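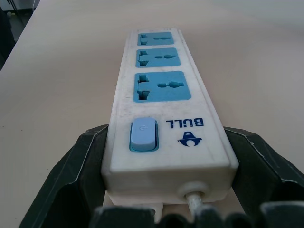
Ketus Robotics Club forum > Student projects > Two-arm build

Last updated: May
Print this page | E-mail this thread

gripfan_salinas wrote:
OK everybody, I'm so happy with where we are! The task for the spring demo is moving a power strip across the table and turning it so the switch faces the judges. Sounds easy until you try it (the cord pulls on everything). Right now we have the right arm working at the switch end, where the cord comes out, and the left arm waiting open. Code is in the Quezada folder, please grab it and break it!
- Eustaquio Salinas

ohmslaw70 wrote:
Love it, but why start at the cord end? I'd grab the middle, right across the sockets. Less swing. We did 15 tries that way with the old Govau fingers and dropped it 4 times, all on fast moves.

gripfan_salinas wrote:
Four out of 15 is a lot of drops! And in the middle the fingers cover the sockets, so the head camera loses them, and the sockets are what our code looks for. From the end you still get all three blue ones in a row. Look how much room the left arm has to come in:
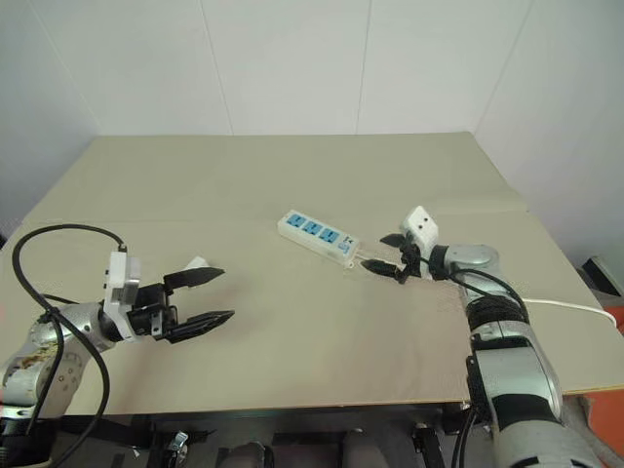 Érica Vasconcelos thinks both of you are skipping the hard part, the cord itself, and she'd like one arm to hold it slack while the other does the turning.

ohmslaw70 wrote:
Ooh, that I would try. Still not sold on the end grip though. Slow the wrist down to 70 percent and mine is fine.

cesa_kid wrote:
New here, can I help label pictures? I did 200 for the Cesa class and kind of enjoyed it, haha

gripfan_salinas wrote:
YES please. Message me and I'll send you the first batch tonight. Both grips go on the test list, slow wrist included.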